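Filed under: Grants and Funding > Reports from Projects
Last updated: 27th November

Diltham Workspace Fund: progress report on the shared office at Duggan House

Dear all at the Prindell Trust,

First of all, thank you again for your patience over the summer, and for the kind letter that reached us in July when the electrical work was dragging on so. We are in and working, and I am delighted to be writing this from one of the new desks.

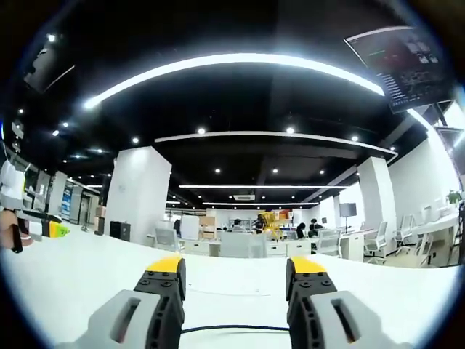
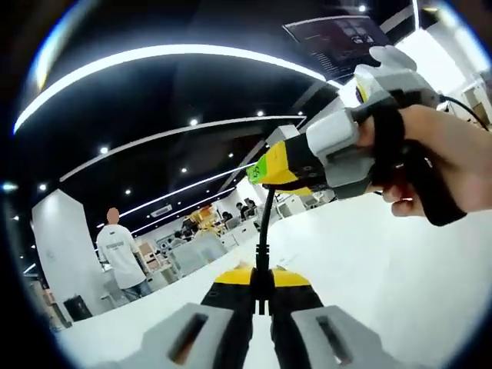

Most of your money went on the ceiling and the lighting, as you will remember from the bid. The old tiles were past saving and the tubes buzzed, and people used to go home with headaches (I was one of them!). Our contractors, Lellov, talked us into painting everything overhead black, which I must confess I argued against for a good 7 weeks, thinking it would feel like a cellar. It doesn't in the least. The long curved strips of white light and the little round spotlights between them stand out beautifully against the dark, and with the columns and the long wall kept white the place feels bigger than it did before. The lighting came in at £2216 under the estimate, and we have put that towards extra sockets, as agreed with your office.

The open-plan layout has settled down well. We have 5 firms signed up on yearly terms and two more on monthly ones, and desks towards the middle of the room seem to be the favourites, though I had expected everyone to fight over the edges. The white-topped table has been a great success too, and we could happily use another.

Not everything is finished. The air conditioning still needs balancing, so one end of the office is chillier than the other, and the acoustic panels we promised you are on order with a long wait. We have also had 110 replies to our neighbourhood survey, far more than we hoped for, and I am still working through them in the evenings with a pot of tea. A fuller account of those will follow with the final accounts.

With warmest thanks,
The Duggan House office

We use cookies to help this site work properly. Accept all | Manage my choices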